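TANUI ACCESSORIES COOPERATIVE
Minutes of the Product and Stock Meeting, August

Present: Mwende Mosoti (chair), Yakubu Adebisi (minutes), members of the sorting and sales groups.
Apologies: received from the Lurkance shop.
The meeting opened at 9 a.m.

1. Minutes of the previous meeting
The minutes were read and approved with one correction. The price agreed for mixed bracelet sets had been left out of item 4 and has now been entered.

2. Bracelets and bangles for the fall selection 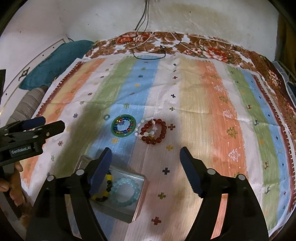
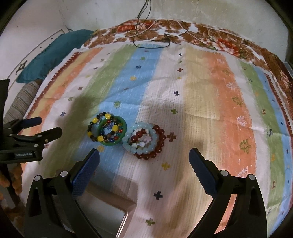
Beaded bracelets and a green bangle on the striped cloth

The chair reported that sorting has begun and that pieces are being grouped by color before they are priced. Members discussed whether bangles should be sold singly or together with a beaded bracelet. The sales group favored sets, as customers at Skanirano often ask for pieces that can be worn together. The sorting group noted that a set is difficult to make up again once one piece has been sold from it.

Agreed: bangles will be offered both ways for a trial period of 3 months. Sets will carry a single tag.

Mr. Adebisi raised the matter of tangled strands. Bracelets stored on top of one another have come back from the shops with stretched cord. It was agreed that each beaded piece will be checked for loose knots before it is packed, and that any piece needing new cord will be set aside with a note of the bead colors.

3. Storage boxes
A quotation from Zalletau for 6 dozen clear boxes was presented. One member asked if a smaller size could be had for single bracelets. Decision deferred until samples have been received.
Action: M. Mosoti to request samples.

4. Display cloths
The meeting considered whether striped cloths should be used on the sales tables. Some members felt that a strong pattern makes small beads hard to see. Others preferred it to plain white. No vote was taken. Each shop may choose its own cloth until the matter is discussed again.

5. Finance
The balance of the materials account stands at 1720. The purchase of replacement cord was approved. Receipts from Lurkance are still outstanding.
Action: Y. Adebisi to write to the Lurkance shop.

6. Any other business
Members were reminded to return borrowed pliers to the drawer and to sign the stock book when taking pieces home for repair.

The meeting closed at 10:40 a.m.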